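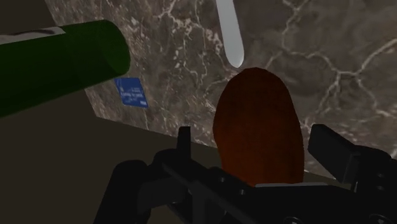
A simulated gripper positioned around a potato-like object, one of the tabletop scenes used in the Onuleck software. Image: Sipos

Sipos to open Bumerlow test hall to visitors in October

STISTBY – Sipos will hold an open day at its Bumerlow test hall in October, with live demonstrations of the Onuleck simulation software and the robot arms it is used to prepare. Doors open at 10 a.m. and the last demonstration starts at 3 p.m. Admission is free.

Visitors will be able to watch picking tasks run first in simulation and then on a physical arm in the same room. Each demonstration lasts 50 minutes, including time for questions. Staff will change the layout of the simulated table between runs, moving objects, swapping surfaces and lowering the lights, and will show how the changes affect the way the gripper approaches an item.

Onuleck generates household and kitchen scenes in which everyday objects are placed at different angles and distances from the arm. Items such as bottles, cards and produce are mixed on purpose. They differ in size and shape, and a grip that suits one often fails on another. The current library holds 3815 objects, and Sipos plans to add more before the end of the year.

"People usually see a robot when the work on it is finished," the company said. "We want them to see the part before that, including the runs where the arm misses."

The Bumerlow hall opened last year in a former furniture warehouse on the east side of Stistby. It covers almost 2000 square meters and has 7 test cells, each with its own arm and control station. Four of the cells will be running during the open day. The others will be switched off so that visitors can go inside the guard fencing and look at the equipment up close.

One station will be set aside for hands-on use. Visitors can steer a simulated gripper with a handheld controller and try to pick up an object from a cluttered surface. No experience is needed. Children under 12 must be with an adult at this station and in the test cells.

Teachers and technical college instructors who would like to bring a group are asked to book ahead through the Sipos website. Group sessions are offered in the morning only. Individual visitors do not need to book, but places at each demonstration are limited and will be given out at the door.

Parking is available behind the hall, with step-free access from the parking lot to all public areas. Closed-toe shoes are required in the test cells. Food and drinks may not be taken past the reception area.

About Sipos
Sipos develops simulation and control software for robotic picking and handling. The company is based in Stistby and runs the Bumerlow test hall. Onuleck is its main product.

Media contact
Sipos press office, Bumerlow test hall, Stistby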